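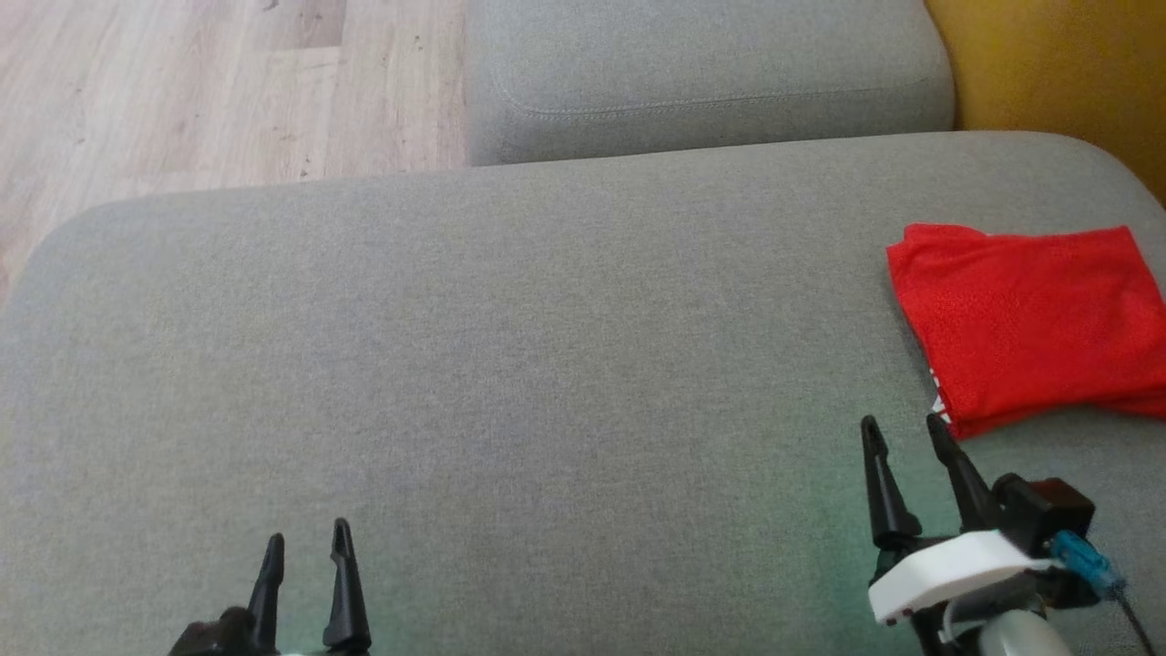 Remen Soft Surfaces: two-arm cloth handling on a sofa

README, last touched in March

Hello, and thank you for downloading this. Remen is a small collection of recordings made while we were trying to decide between two sets of fingers for a pair of light tabletop arms. It started as our own notes and grew into something we thought other people could use, so please forgive the places where it still reads like notes.

What is in it

There are 200 episodes, recorded at 60 frames per second from the head camera. Each one has the video, the joint positions for both arms, the gripper opening for both sides, and a short text note from whoever was driving. Most of the notes are by Paavo Pesonen and are very short. The long ones are mine.

Every episode uses folded clothing on an upholstered seat. We had done plenty of work on a hard table before this and were feeling pretty good about ourselves, and then we moved to a cushion and the numbers fell apart (66 of the 200 episodes are marked "missed" or "dropped", and we left every one of them in). A cushion gives when you press on it, so the fingertip that was sitting nicely under a hem a moment ago is now pushing a dent into the seat and the hem has gone over the top of it.

The fingers

Solís fingers: black, tapered, with a small notch at the tip. These are what we use on both arms now. They slide under a folded edge well if you come in low and slow, and the notch helps hold on to a sleeve. They will also catch on a woven cover if you drag them, so lift before you move sideways.

Bitico fingers: wide, flat, rubber-faced. Lovely on towels and on anything thick. On a thin sports shirt they tended to pinch the top layer and leave the rest of the stack behind, which was funny the first few times.

I should say that Paavo still prefers the Bitico set and has told me to write that down, so there it is. If your laundry is mostly towels, listen to him.

Camera notes

We tried the camera in two positions and kept the high one. You only get the ends of the grippers along the bottom of the view when the arms are at rest, and the rest of the picture goes to the seat and the clothing. Pale gray upholstery is kind to the exposure. Bright red cloth on top of it is easy to segment, perhaps too easy, so please don't judge your model on the red garment alone. There may be some tinted light on the cushion close to the grippers in places. We did not color correct anything.

Controller

Both arms run on the Bidero controller with the stock settings except for the closing force, which we turned down to level 6. Gregor Kerr did the tuning and his settings file is in the config folder. Load it before replaying any trajectory or the fingers will close harder than they did for us.

Known problems

The left gripper log has short gaps in a few of the early episodes. They are flagged in the index file.

"Missed" and "dropped" were used a little loosely at first. If the fingers never closed on cloth, treat it as missed, whatever the note says.

Questions and corrections are welcome in the issue tracker. Gregor usually gets to them first.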